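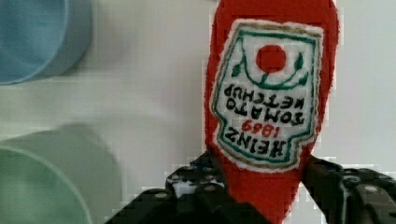
Quick one tonight, I have to be up at six and my hands hurt. Good hurt. Second week of teaching the arm kitchen stuff and I think I'm finally less terrible at it than the arm is.

For anyone new: my job right now is to be the robot's hands. I drive, it moves, everything gets saved, and later Müzeyyen feeds the good runs into training. She says my runs look "nervous". Fair.

What nobody warned me about was how much you miss having fingertips. You squeeze and there's no squeeze. You're watching a screen and guessing. With a soft toy you can get away with a lot, it squashes and forgives you. The hard plates do not forgive you. They scoot. You close a bit early and the thing goes spinning off toward the far side of the table and that's the take gone.

Things I've learned, no order:

Go slow at the end, not at the start. I was doing it backwards for days. Creeping across the table and then grabbing like a seagull.

Don't stop and think mid-move. The pauses get recorded too. If I hover for four seconds wondering where the bowl is, the arm learns hovering.

Commit to a bad grasp or start over. Wiggling is worst of all.

Drink water BEFORE you sit down.

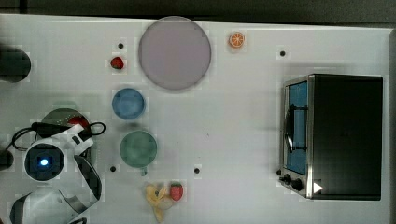

Page 6

OK so the layout. Toaster oven stays on the right with its door toward the middle, dishes and toy fruit get shuffled between runs. I used to set things out too neat. Everything in rows like a shop window. Margareta came by, looked at my nice table and messed it up with her forearm. Her point is that if the strawberry is always in the same place the arm doesn't learn strawberry, it learns a place. Took me an embarrasing amount of time to get that.

So now I try to be sloppy on purpose, which is harder than it sounds. I keep wanting to center the big plate.

The project is called Melard, by the way, people keep asking. Doesn't stand for anything. The driving rig is from Plillora and it's fine, the left grip sticks a little when the room is cold. I put tape on it. The tape is now also sticky. Anyway.
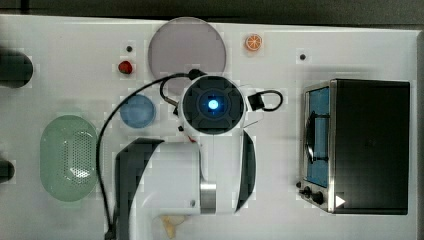 The arm over the table, oven at right, orange slice just past the plate.

Counted up with Müzeyyen this morning and the whole team is at 3,642 runs. The target for each task is 100 clean ones per person and I have 75 on mine. Clean means no drops, no bumps, no hovering, and you bring the arm back up out of the way when you're done. I lose so many on that last part. You put the thing down, you're happy, you relax, and you forget to lift. Or you lift and drag the bowl along with you – my specialty.

The oven is the one I dread. Handle runs up and down, so you have to come at it from the side with the wrist turned, and the wrist only wants to turn so far before the whole elbow has to swing around. On a person this is nothing. You'd do it while talking on the phone. I went home and opened my own oven maybe ten times just watching what my arm did, and then couldn't use any of it bc my elbow is in a different place than its elbow.

Guiding it by hand is easier, if you ask me. You just take hold of the arm and walk it through. But then your own hands are in all the camera views, so for this batch it's remote only. 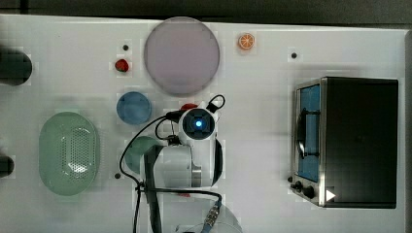 I did ask if we could do a mix, hand guiding for the hard bits and remote for the rest. Müzeyyen wants to try it in the next batch, once we move over to the Bratdale room with the bigger table. Margareta thinks it'll be a mess to sort out after. They went back and forth on it all through lunch and I ate both their cookies.

Also somebody please send me wrist stretches. The ones Llewellyn posted in the chat look like you need a second person and a door.

More when I hit the hundred. Bed now.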